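Nirstead Town Council

Nirstead Town Council is the lowest tier of local government for the town of Nirstead and the hamlet of Murkel, which was added to the town over the objections of most people living in it. The council has nine members, elected every four years, and is best known outside the area for the Rosano Lane bench dispute, which took up more of its time than the budget did.

Powers

The council looks after footpaths, two playgrounds, the cemetery and the public clock. It has no say over roads, schools, housing or buses, and these are the subjects on which it receives nearly all of its mail. A standard reply directs residents to the county. The county has a standard reply of its own.

Elections and membership

Contested elections are rare. In most years the number of candidates has matched the number of seats, and on two occasions it fell short, leaving the council to fill the gaps by invitation. Sachiko Sekiguchi, who chaired the council for 10 years, first joined this way after attending a meeting to complain about a hedge. The hedge is still there.

Her successor, Ryota Hattori, won the chair by a single vote and introduced a time limit on speeches. Minutes from his first year show that the limit was debated at length.

The Rosano Lane bench

In November of Hattori's second year, Councillor Setsuko Sugawara proposed moving a public bench from the north side of Rosano Lane to the south side, where it would get the sun. Councillor Constanza Echeverría replied that the bench had been placed to face the river. Sugawara answered that the river had not been visible from it since the pumping station went up.

The matter was raised at 24 meetings. A survey was sent to every household in the lane and drew 32 replies, several of them about parking. A compromise, under which the bench would stay put and a second one would be bought for the sunny side, was approved on 2019-04-06. Both benches now face the pumping station.

Meetings

Full meetings are held monthly in the Imai Room, above the library. The public may speak for the first part of each meeting and may stay for the rest, though few do. Tomoyo Hayashi, clerk to the council through the whole of the bench affair, kept minutes that local historians admire for their restraint. One evening's discussion, said to have run past closing time, is recorded as "Members exchanged views."
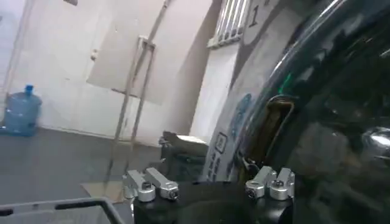 Finances

The council is funded by a small addition to local property bills. Most of the money goes to mowing, the clerk's salary and insurance - in that order, except in dry summers. The public clock has its own line in the accounts, under "Repairs, continuing."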